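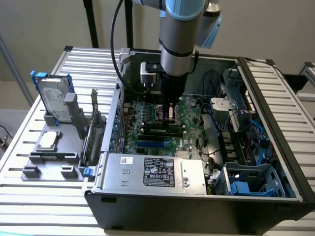
Kristine Salazar wants it said before anything else: do the gripper trial with the arm at low speed the first time, every time, even if the last person swears nothing was changed. Her other remark was that section 4 used to be too long and people skipped it. So it's shorter now.

4. Comparing grippers on the PC tower bench

Covers the Dilo two-finger and the Amadi two-finger. Zondex controller for both. If you have the older Sellow controller go to section 6, the menus are different.

4.1 Before you start

1. Tower on its side, open side up, logo on the board readable from where you stand. Push it up against the stops.
2. Parts holder to the left of the tower. Hard drive upright at the back, CPU in its flat recess in front, expansion card on edge between the holder and the case.
3. Tower unplugged from the mains. Leave the power supply in, the weight keeps the case still.
4. Check the camera cable has a loose loop down the arm. Tight cable = bad readings, and sooner or later a pulled plug.
5. Tuck SATA cables back into the drive bay side.

CAUTION: Keep hands out of the case whenever the arm is enabled. Paused counts as enabled.

4.2 Fitting the gripper

1. Arm to park. Controller to HOLD.
2. Offer up gripper to flange, pin first, then the four screws. Finger tight, then cross pattern with the short key.
3. Plug in gripper, then camera. Not the other way round or the Zondex looks for the camera, doesnt find it, and you have to restart.
4. Pick the gripper name from TOOL. Wrong name here means wrong finger length, and the fingers go into the board.
5. Zero the fingers. Closed, then open, then closed.

Note: Amadi fingers are longer. Raise the safe height before the first move.

4.3 Finding the socket

1. Jog down over the middle of the board until the fingers are just above the CPU socket. Stop there.
2. Look from two sides. The memory is close by and the fingers must clear it open as well as closed.
3. Save the point as SOCKET.
4. Back up to safe height, rotate wrist, come down again. Same spot? Carry on. Not the same spot, redo 4.2 step 5.

CAUTION: Do not drag the arm sideways while it is down inside the case. Up first, then across.

4.4 Running the trial

1. Load program 317. Speed at the lowest setting.
2. One dry run, no parts picked up.
3. Run the CPU pick and place, then the memory, then the card. Keep this order or the results dont compare.
4. Log every drop, every slip and every time you hit stop. A slip you caught by hand is still a slip.
5. 300 cycles per gripper. Then swap and do the lot again from 4.2.

Note: The CPU is the hard one. Flat part, thin edges, not much to hold. If the gripper keeps missing it, lower the force before you touch the position. Most people do it backwards.

Note: Fingertip pads. Change at 1,000 cycles or when they go shiny. Arm service is at 4,000, see section 9.

4.5 If it goes wrong

Fingers close on nothing: wrong TOOL name, or part not sat flat in the recess.
Camera picture freezes: cable. Reseat at the gripper end first.
Part goes in crooked: redo SOCKET, check the tower hasn't crept away from the stops.
Arm stops above the board with no message: the force limit has tripped. Jog up, clear, carry on. Three in a row, stop and call someone.

4.6 Finishing

Arm to park, HOLD, gripper off, pads in the tin. Parts back in teh holder the way you found them. Save the log under the gripper name and your initials.

Section last changed 02/11/2022. Pad part numbers moved to section 9.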